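Grade the Log, Then the Robot

Opinion
28/04/2022

The spring showcase for the two-arm manipulation course used the same scoring sheet as last year. Of the total, most went to the final run: did the arms do the task in front of the judges, and how fast. The written log counted for very little. I have taught the lab section of this course long enough to have an opinion on that, and my opinion is that the proportions are backward.

Consider what the final run measures. A team gets one slot. The arms either complete the sequence or stall. A stall can come from a bad policy, a tired cable, a calibration done in a hurry or a cloth that moved under the board. The judge sees the stall and writes a number. Two teams with work of very different quality can receive the same number, and this April two of them did.

Team Leinonen recorded 687 demonstrations over the term and kept every one, including the failures, with a line of notes on each. Team Duren recorded 1,418 and kept only the ones that looked good. Both stalled on their final run. Leinonen could say which joint was at fault within minutes, and could point to earlier sessions where the same fault had started to show. Duren restarted the software and tried again. On the sheet they are equal.

The bench itself is simple enough. Both arms share one rail, and most of the trouble in the course happens in the space where the grippers have to work close together.
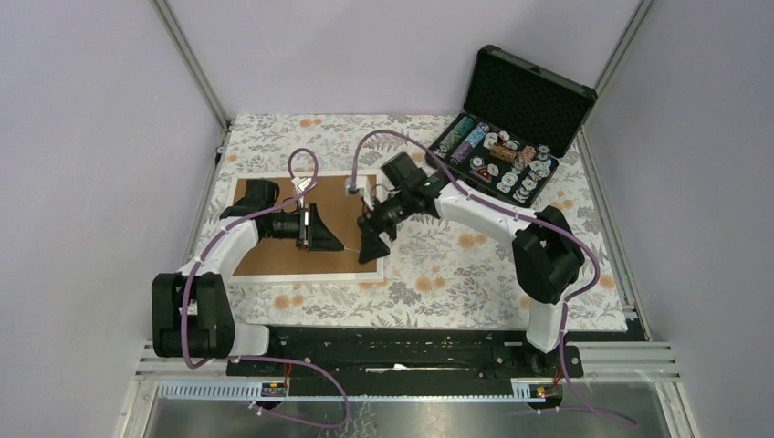

Chinyere Ogundipe disagrees with me on this, and wrote to say so after reading a draft. Her view is that a log is easy to pad, that students learn quickly what a grader wants to read, and that a live run is the only part of the course that cannot be written the night before. She adds that employers ask to see the robot move and have never once asked her for a notebook.

I accept the point about padding. A log graded by length will be long. It can be graded differently, though. The method I would use is to pick 13 entries at random from each team, ask for the matching recordings, and check that the two agree. An entry that says the left gripper overshot on the approach should come with a recording in which the left gripper overshoots. Padding does not survive that check, and the check takes less than an afternoon per team.

The point about employers I accept only in part. They ask to see the robot move during the interview. What they pay for after that is someone who can find out why it stopped.

There is also a cost to the current sheet that shows up earlier in the term. Because the final run is worth so much, teams choose easy tasks. They fix the position of the board and tape down anything that could shift. They practice one sequence until it is reliable and leave the second arm as a holder, which defeats the purpose of giving them two.
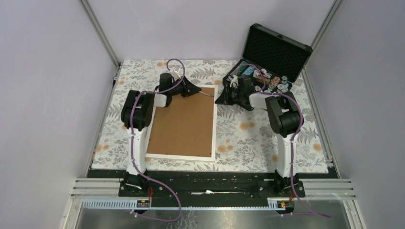
A task in which both arms have to reach, hold and wait for each other fails more often, and a student who is graded mainly on not failing will avoid it. I do not blame the student. The sheet told them what to do.

Team Hideo is the exception I would cite. They chose a handover task in the second week and stayed with it through a term of poor results. Their repository holds 2,255 recordings, more than half of them marked as failed, sorted by cause. It is the most useful thing produced in the course this year, and next year's teams will start from it. It earned Hideo almost nothing.

The usual answer is that a competition needs a winner and a crowd needs something to watch. Fine. Keep the showcase, keep the clock, and give the Plasmont cup to whoever is fastest. The cup and the course grade do not have to come from the same sheet. Let the run decide the cup and count for a third of the grade. Put the rest on the log, the sorted failures, and a short oral exam held at the bench with the power on.

The department reviews the sheet before the fall sections open. I have sent in this proposal along with the Leinonen and Duren logs, with both teams' permission, and asked that whoever votes on it read the two side by side first.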